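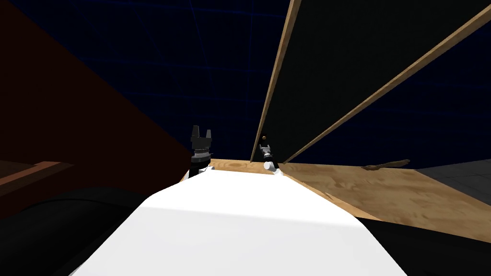
Unit 6: Buying a sim package for two-arm work

Handout, June section. Bring it with you, we mark it up in class.

Product under review: Nomska bench package, sold by Verner. Simulated robot, two arms, a gripper on each, plus a set of wood-look work scenes. Runs on the lab machines at Cledville, no hardware needed. Quote on file is 2971 for the base seat, 3413 with the extra scene pack. Both per year. Ask what happens to your saved scenes when the seat runs out, the quote doesnt say.

What you get
- robot model, white body shell, arms ready to drive
- scene editor (slow to load, save often)
- camera views: one from up by the body, one from close in at the gripper
- logs as plain text, one file per run
- 10 sample tasks, pick up / put down type mostly

What to check before you sign anything

1. Views. Body view gives you the plywood and both grippers but the shell eats a lot of the middle. Small stuff is hard to judge from there, a thin stick on the board is about the limit. Switch to the close view for anything to do with grip.

2. Contact. Look at where the fingers meet the part. The round wooden block is built from flat facets, not a true circle, so a parallel grip can land on a flat or on a corner. Try both. Write down which one you had, other wise your numbers mean nothing next week.

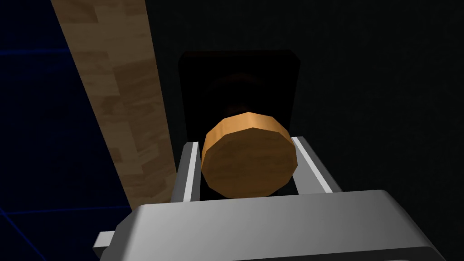 3. Lighting. Dark things on dark surfaces. Block face goes dull brown, side band stays bright orange-tan, edge between them is sharp. Fine for a person. For a vision model, test it first.

4. Support. Verner answers by email only. Rawashdeh sells a rival package with phone support, see Unit 7.

Homework: run one sample task 53 times, same start pose. Table of grips and drops, half a page on wether the base seat is enough for your project. Due before lab, 9 am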